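Home > Boards > House and Home > Kitchens
Thread: Is a white countertop a mistake? (laminate, two kids, one tomato sauce habit)

gravyboat_returns
Mon 14 June

The old counters are leaving us. The one by the sink has swollen up like a loaf of bread, and the seam has been collecting crumbs for longer than I've been married. We've narrowed it down to two: the Mallero laminate in plain matte white, or the Skilska in a speckled gray that my spouse calls "airport bathroom." The white comes to $498 for our run, cut but not installed. The gray is $586.

I want the white. Everyone I've mentioned this to has made the noise people make when you say you're getting a Great Dane. How bad is it?

pantry_moth
Had white laminate for 12 years in the last house. It's fine. You wipe it. People talk about white counters as if the gray ones clean themselves, when all gray does is let you not know about the jam.

oldgrout
Respectfully, no. I put in white in May and I already have a turmeric ring the size of a saucer by the stove. Baking soda took it from orange to yellow. I have been told sunlight will finish the job, and I would love to hear how to get sunlight to a counter on the north side of the house under a cabinet.

pantry_moth
What finish? Matte or gloss?

oldgrout
Matte. The sample was so pretty.

pantry_moth
Well, there you go. Matte hangs on to everything. Ours was the satin kind and I curried on it for over a decade.

gravyboat_returns
The Mallero in my price range only comes in matte. Naturally. Satin is a special order and the guy at Brodau Home Center said it would be "a while," in the voice of a man who has seen a while.

lefty_in_the_pantry
I'll argue the other side. White is the best work surface there is. I can see what I'm doing on it. I drop a screw, I find the screw. I drop a peppercorn, I find the peppercorn, and I don't find it three days later with my elbow. Same goes for tables. I got so fond of the kitchen one that I put a white top on everything else in the house I have to concentrate at.

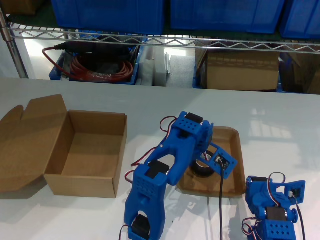
The thing I'd worry about is edges. On cheap laminate you get that brown line where the top sheet meets the front strip, and on white it looks like somebody went around the whole kitchen with a pencil. On gray you'd never spot it. Ask if they'll do a rolled front edge. It costs more, but you'll be looking at that line every morning with your coffee and you'll start to take it personally.

oldgrout
The pencil line! I thought mine was dirt. I scrubbed it for a week.

brisket_notary
Nobody has asked about knives. Do you use a cutting board every time, or are you the sort of household that slices "just one lemon" straight on the counter?

gravyboat_returns
We are a lemon household. I'm not proud of it.

brisket_notary
Then don't get white. Scratches in matte white fill up with gray gunk and stay that way. Get the speckled one and cut lemons in peace.

pantry_moth
Or buy a $12 cutting board and save the other $76.

brisket_notary
I've owned cutting boards. They're always under the drying rack with a pot on top.

lefty_in_the_pantry
Brisket has a point about matte, I'll give him that. My oldest one has a gray patch where the toaster gets dragged out. I put the toaster back on top of it and consider it handled.

hinge_enthusiast
Whatever color you choose, look at what's under it. If the one by the sink swelled, water got into the core, and the new one will do the same thing if the faucet base is leaking. Pull the trap and check with a flashlight before you spend a cent. We put in a lovely Šimko top, had it nine months, and then it grew a hump. The faucet needed a new gasket. The counter needed a new counter.

oldgrout
Seconding this one, and seal the raw edge of the sink cutout before the sink goes in. Silicone, all the way around, more than seems decent.

gravyboat_returns
Checked under the sink with a flashlight. It's damp back there. There's also a spatula I reported missing two years ago. So that's a plumber before it's a counter, and the first one I called quoted me $200, so the airport bathroom just priced itself out.

pantry_moth
White it is, then.

brisket_notary
Buy the board. Hang it on a hook where the lemon people can see it.

gravyboat_returns
Ordering the Mallero once the leak is fixed. I asked about the rolled edge and he's calling me back with a price. Oldgrout, if the sunlight thing ever works, please post. My spouse has just come home with turmeric.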